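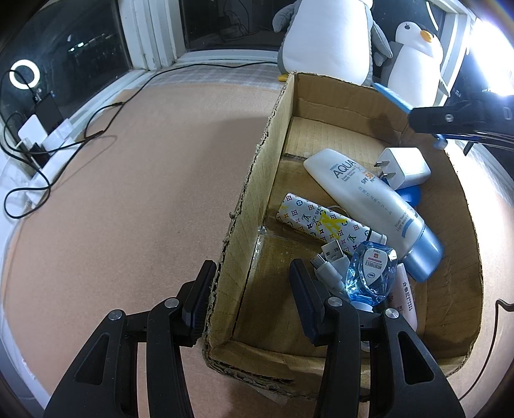
Section 4: Setting Up the Small-Things Box

Before you start

The Tavora travel shelf comes with a main compartment, two side sleeves and a space at the bottom that everyone wants to use for shoes. Leave the shoes out of it. The bottom space is for one open box, and this section covers what goes in the box, how it goes in, and how to get it out again at the other end without emptying it onto a hotel bed.

If you have not yet fixed the shelf to its hooks, go back to Section 3. A box placed on an unhooked shelf will find the floor by itself.

You will need:
One open cardboard box, no more than 48 cm on its longest side
One sheet of clear plastic, or a large freezer bag slit along two sides
A few small zip bags
A soft pencil
Everything you normally lose

Note: We do not sell the box. Fröhlich, who make the hooks, did once offer a folding fabric one, and it folded very well, mostly while full. An old shipping carton is fine. Worn edges are fine too, as long as the bottom holds.

4.1 Preparing the box

1. Fold the flaps down outside the box, or cut them off. Flaps left standing will catch on the shelf every time you slide it in.

2. Press on the bottom from inside with your palm. If it gives, run a strip of packing tape along the seam and another across it.

3. Run a finger along the top edges. Torn cardboard is harmless, but trim any long shreds or they will end up in your toothbrush.

4. Lay the clear plastic across the floor of the box and push it into the corners. It will crumple. Smooth it once, for your own satisfaction, and move on.

Caution: Check for staples before you put your hand in. Remove them with pliers.

4.2 Sorting

Put everything you plan to pack on a table and divide it into things that can leak and things that would mind being leaked on. Sunscreen, eye drops and anything in a squeeze tube belong to the first group. Adapters, power banks and cables belong to the second. A toothbrush belongs to neither group and has never seemed troubled by this.

1. Tighten every cap, including the ones you are sure about.

2. Hold each bottle upside down over the sink and give it a light squeeze. If something comes out, you have learned it over the sink, at no extra charge.

3. Put leaky items in zip bags. Squeeze out the air before closing.

4. Wind each cable into a loop about the width of your hand and tuck the end through. Do not wind it tightly around the adapter. Cables remember that sort of thing.

5. Take loose keys and key rings away from anything with a charging port.

Caution: Power banks go in your carry-on bag when you fly. Airlines are firm on this. If the box is traveling in checked luggage, take the power bank out, and check your airline's rules on size and number before you leave for the airport.

4.3 Loading

1. Place the largest bottle first, lying flat along one wall with its cap toward a corner. A bottle laid diagonally across the middle uses up the whole box and makes you feel you have packed a great deal.

2. Put the power adapter in the opposite corner with its prongs facing the wall. If the prongs fold, fold them.

3. Lay the power bank beside the adapter. Keep it clear of the bottles.

4. Set small bottles and tubes in the remaining space. Tubes can stand on end if there is something on either side to hold them up.

5. Put cables in last, on top. You will want one within the hour.

6. Stand the toothbrush in a back corner, under a cover. It may stick up above the rim. If it touches the shelf above, lay it down.

7. Slide the box into the bottom space until it meets the back panel. Pull gently on the front edge. If it moves, fasten the strap.

Note: Eye drops should stay where you can read the label. Several small bottles are the same size and shape as eye drops, and one of them is usually nail glue. If you bought yours abroad and can't read the label, ask a pharmacist before using them, and pencil the opening date on the bottle.

4.4 Labeling (optional, but you'll be back)

Write the contents on the outside of the box in pencil. Pencil can be changed; marker is a commitment to that exact sunscreen. If two people share a shelf, write a name on each box as well. Our tester Silvana Vasconcelos shared one with Dirk Frerichs in April and came home with both adapters, which he still mentions.

4.5 Unpacking

1. Slide the whole box out and put it on a flat surface with decent light. Don't dig around in it while it's still on the shelf.

2. Lift the cables out first and set them to one side.

3. Check the plastic sheet for wet patches. Wipe it down, or replace it if it has gone sticky.

4. Take out only what you need. The box can serve as your bathroom shelf for the whole stay, provided it stays away from the sink.

Caution: Don't leave the box in a parked car. Heat is bad for power banks and does nothing good for sunscreen.

4.6 If something goes wrong

The box won't slide in.
Check the flaps (4.1, step 1). Then check for a standing tube. If neither is the problem, measure the box. People tend to round down.

Everything has moved to one end.
The box is too large for its contents. Roll up a pair of socks and wedge them into the gap.

Something has leaked.
Take out the electrical items first and dry them with a cloth. Do not plug anything in to see whether it still works. Leave the adapter and cable somewhere airy, and if liquid has reached the power bank, stop using it and take it to a battery collection point.

The cable doesn't fit the device.
The manual can't help with this one. Try every cable against its device at home, before loading, and leave the strangers in the drawer.

The cardboard has gone soft.
Recycle it if it's clean and get another. Keep the plastic sheet if it will wipe down.

Spare straps are listed in Section 9 under part number 121. Side sleeves are covered next, in Section 5.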